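Drakgate: wrist-view disassembly episodes

README, last touched in June

Drakgate is 1,526 short teleoperated episodes of a robot arm taking old servers and desktops apart. Serkedstead is the policy we trained on it. The two names get mixed up constantly, including by us, and at least one script in tools/ loads the wrong one if you ask nicely.

The question was narrow: does a policy learn screw work better if the loss is weighted toward the last moments before contact? Dinesh Kushwaha thought yes. Gumaro Medrano thought we should collect more data. We did both, so each of them now claims the result.

What we found
On 100 held-out trials, the weighted policy seated the driver 13 more times than the plain one. Most of the gain came from retention frame screws. Long chassis screws barely moved, in either sense.

What is in each episode
Wrist video, joint positions, gripper opening, and a one-line text note typed by the operator. The notes are uneven. Several just say "again".

Known problems
- 407 episodes have no force readings. A cable came loose and we admired the flat line for quite a while before asking why it was so flat.
- The gripper hides part of the work in many views. Models that expect to see the whole socket will sulk.
- Boards were reused, so split by board and never by episode. We split by episode first and had a wonderful afternoon.
- Success labels are Gumaro's. Dinesh relabeled a batch and was stricter – his version is in labels_alt.

Typical wrist view, CPU socket task, driver tip at the corner of the retention frame:

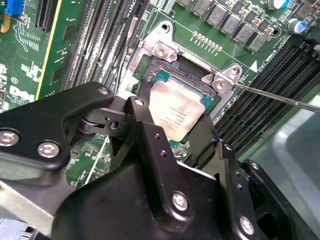
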